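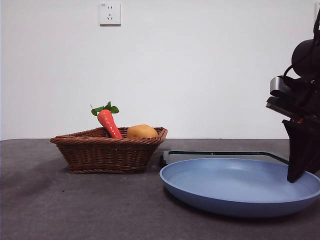 A grocery aisle that fits on a tabletop

Flindum has one grocery store, and its youngest residents run another. It opens at 9 in the morning in the back of the Gralldale playroom and stocks nothing anyone can eat.

Toy vegetables have been sold for generations, but Aslak Solheim, who buys for the Lindholm toy shop, says parents now ask for them by name. Carrots go first. Potatoes sell slowly and then get played with the longest.

"A potato can be a potato, an egg or a rock," he says. "A carrot is a carrot."

The basket matters too. Eskil Løken, who runs the playroom, swapped his plastic tubs for wicker in April. Children carry a basket around the room, he says, where a tub gets tipped out and left. He keeps each one to a few pieces, and everything goes back on the shelf by noon. The floor takes him 30 minutes on a bad day.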